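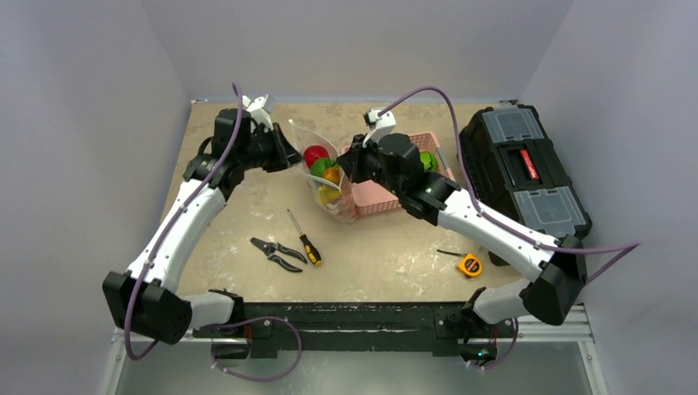 Soft packaging is where most two-arm policies lose their score, according to Hanna Marciniak. She leads the bimanual work at Pekus, and her group's latest result concerns one narrow question: whether a policy trained on bags should be told how hard it is pulling.

"A bag has no fixed shape," she said. "The rim you planned to grasp moves when the other arm touches it. With a rigid box the two arms can agree on a pose and hold it. With film they can't."

The method, called Dereo inside the group, adds one input to an ordinary imitation-learned policy. Motor current from both wrists is filtered and passed in with the camera views. The network receives no model of the bag and no labels for its contents. Training used 1,236 teleoperated demonstrations. Of those, 333 contained a slip or a missed grasp followed by a recovery, and these were kept in the set on purpose.

Lai-ching Kuo, who ran most of the teleoperation, said the recoveries were harder to collect than the clean runs. "You get good at the task and you stop making mistakes. Then the data has no mistakes in it. We had to rotate operators."
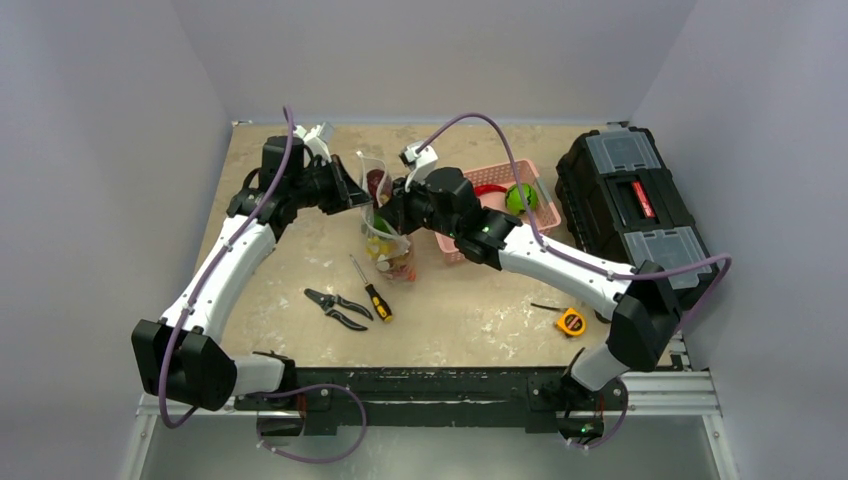 The evaluation covered 1,000 trials, split evenly between the policy with the current signal and the same policy without it. Tools and other unrelated objects were left on the table in part of the set. Marciniak said clutter had little effect on either version. The difference came from the opening phase, when both grippers are close to the rim - the version without current tended to keep pulling after the film had gone tight.

Trefor Gough, who maintains the controllers, is more cautious about the cause. The signal is noisy at low speed, and the filter adds a delay of 5 control steps. "It may be that the policy only learned to slow down," he said. "Slowing down helps with bags. We haven't separated the two."

A speed-matched comparison is planned for November. Marciniak expects part of the gain to disappear. She also wants to repeat the trials with paper bags, where a tight pull ends in a tear and the trial can't be continued.

The demonstrations will be released with the failed runs included. The controller code will stay internal until Gough has replaced the filter.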